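Paper rolls: where they go and how to put them away
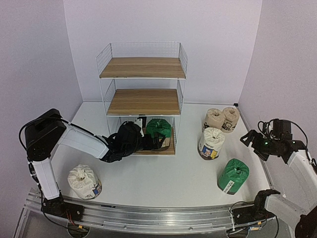
The three-tier rack with the wrapped rolls.

The store cupboard at Banduline House has been reorganised over the past few weeks, and the wrapped paper rolls now have a rack of their own. The rack has three boards in a light wood-grain finish on a thin white metal frame, with wire mesh at the back and sides of the top board. It replaces the two cardboard boxes that used to sit under the sink, which had gone soft at the corners and were not worth saving.

Rolls come to us individually wrapped in paper, and we want them to stay that way until they are needed. The wrapping keeps off dust and splashes. It also means a roll can be carried through the building without picking up marks from trolleys or coat sleeves. Please do not unwrap several at once to save time later. Unwrapped rolls tend to get left on window sills and are thrown away more often than they are used.

Fill the rack from the bottom. The lowest board should be full before anything goes on the middle one, and the top board is used last. The frame is light, and with all the rolls up high it can be knocked over by the cupboard door. Stand each roll on its end with the gathered paper at the top. If a roll will not stand straight, press the base flat on the table first and try again. Laying them on their sides wastes space and the front ones roll off.

The boards have no lip at the front, only a flat metal strip, so leave a finger's width between the roll and the edge. Do not push rolls hard against the mesh either. The paper catches on the cut ends of the wire and tears, and a torn wrapper usually comes off altogether within a day or two.

Wrapper colours

Several people have asked whether the colours mean anything. They do not. The last delivery from Tamuno was a mixed case, and the rolls inside are the same whichever paper they are wrapped in. There is no need to sort them by colour, and no need to keep the green ones for visitors. Take whichever roll is nearest the front.

Deliveries

A case holds 70 rolls. That is more than the rack will take, so the rest stay in the case on the floor of the dry store, with the lid folded down. When the rack is down to its last 6 rolls, bring up another batch. If you take the last rolls from the case, write it on the sheet inside the dry store door so that the next order can go in. Orders placed by noon normally arrive the following week.

We used 700 rolls last year across both floors, which was slightly under what had been ordered. The spare case is still in the dry store and should be opened before any of the newer stock. It is marked with a strip of blue tape on one end.

The tables

Rolls can be set out on a table while the rack is being filled, provided the surface has been wiped and dried first. Damp is the main cause of spoiled stock. Paper wrapping draws up water very quickly from the base, and the roll inside swells and will not fit the holders. If you find one that has got wet, put it in the box marked for cleaning use. It will do perfectly well for wiping down shelves.

Please put the remaining rolls away when you have finished and do not leave them standing on the table overnight. The room is used from 7 in the morning and the table needs to be clear by then.

Fixing a loose board

The rack came from Plalletti as a flat pack and the boards rest inside the frame. If one has shifted, take everything off it, lift the board out and set it back square behind the metal strip. Do not try to knock it into place with rolls still on it. The hex key is hanging on the hook beside the light switch, with a spare in the kitchen drawer.

A second rack of the same kind has been ordered for the Skadamus room upstairs and should be in use by June. Until it arrives, the upstairs washrooms will go on being supplied from the ground floor. Carry the rolls up in the lidded crate and bring the crate back down afterwards, as there is only one.

Used wrappers go in the paper recycling. The cardboard tubes can go in with them, but flatten them first. The bin is emptied fortnightly and whole tubes fill it very quickly.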